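3. Demonstration Procedure

Demonstrations for the Andik unpacking task were recorded with a hand-held two-finger gripper. The operator moves the gripper directly, so no robot arm is needed at this stage. The target was 300 demonstrations, and 308 were logged by 8/5/23.

Film packaging gave the most trouble. A bag has no fixed shape, and operators tended to change their approach angle between attempts. Zdenka Radonjić proposed a fixed rule: open the fingers fully, lower them on either side of a fold, then close.

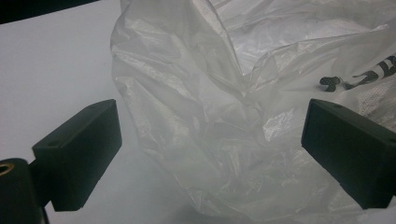 Figure 2. Gripper fingers at a crumpled plastic bag on the white tabletop.

The rule shortened the approach phase, but it did not remove the variation in how the film moved during closing. We kept these recordings in the training set — the policy has to see that variation.

Rigid parts were handled under a separate protocol. For an open enclosure, the operator enters from above with the fingers facing each other and keeps clear of the screw posts. 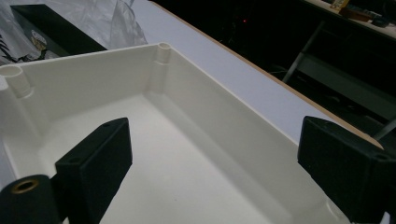
Wall contact was the main cause of rejected recordings in this group. A recording was rejected if the finger path showed a jump between consecutive samples. Each accepted file was then resampled to 1,000 steps and labeled with the operator's initials.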